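What a Year at the Tinley Recovery House Has Done to Me

I've been meaning to write this since August, and every time I sat down I ended up with six paragraphs about the parking situation. So I'm skipping the parking. You'll find a spot. Try behind the laundromat.

For anyone new to this blog, I started helping out last year at a recovery house over in Tinley, a place for women coming out of addiction (some of them coming out of a lot more than that). I signed up through my church in Hillard after a Sunday talk that I mostly went to for the coffee. I figured I'd fold towels. I did fold towels! I also ended up driving people to court, sitting in waiting rooms, learning to make rice for twelve, and praying out loud in front of other human beings, something I had managed to avoid for my entire adult life.

What I want to write about is the evening meal, since that's the part I love most. It's at six. Everybody who lives in the house has to be there unless they're at work, and whoever is helping that night eats too. There's a short blessing and then each person says one thing from the day. It can be tiny. One night we got "my bus was on time" and the whole table cheered, and I mean really cheered, forks in the air. I drove home grinning like a fool.

The first few weeks I was so nervous about saying the wrong thing that I barely spoke. I had this idea that I needed wisdom. I had read two books and underlined them. Then one of the women asked if I knew how to fix a zipper, and I do know how to fix a zipper, and that was the beginning of me being any use to anybody. I've now fixed four zippers and the strap on a diaper bag.

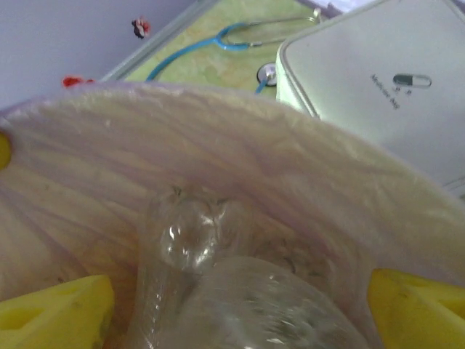
My faith has changed over this year too, and I've had a harder time finding words for that. I grew up hearing testimonies that had a before and an after with a bright line down the middle. What I see in Tinley has a lot more back and forth in it. Somebody does great for five months and then has a terrible week, and she comes down to dinner anyway and says one thing from her day, and we pass the potatoes. I used to read the story of the lost sheep and think about the sheep. These days I think about how long the walk home must have been.

We also had a fundraiser in the spring, a walk from the park in Mosden out to the old mill and back, and I have to brag a little. The goal was $4000. I thought that was ambitious for a group whose last event was a bake sale that got rained on. We passed it before lunch! Some 500 people came through over the morning, counting the ones who only wanted the pancakes, and the folks at Sarantis Bakery sent over 40 loaves of cinnamon bread that vanished so fast I never even got a heel. The money went to a new water heater and the first chunk of a fund for rental deposits, and the deposits are huge. A woman can do every single thing asked of her and still get stuck because she can't put down first and last month's rent.

The house is full right now and there's a waiting list, so the next dream is a second place, probably closer to Hillard so the bus works out. I've seen one possible building. It has a wraparound porch and awful carpet and I'm completely in love with it. No promises, it's early, and the roof apparently needs a serious look.

If you live nearby and you've been wondering whether you'd be any good at something like this, come for dinner once. There's a background check and a two-hour training first (it's a good training, bring a sweater, that room is freezing). After that you can pick a meal slot, or rides, or child care during the evening group. Rides are the biggest need at the moment, especially early ones, the kind where you're in the driveway at 5:30 with the heater on.

I'm on dinner again this week and I've been told it's my turn to do something other than rice. I'm thinking chili. If you have a chili recipe that feeds a crowd and isn't too spicy for a toddler, please leave it in the comments, and tell me what size pot you use!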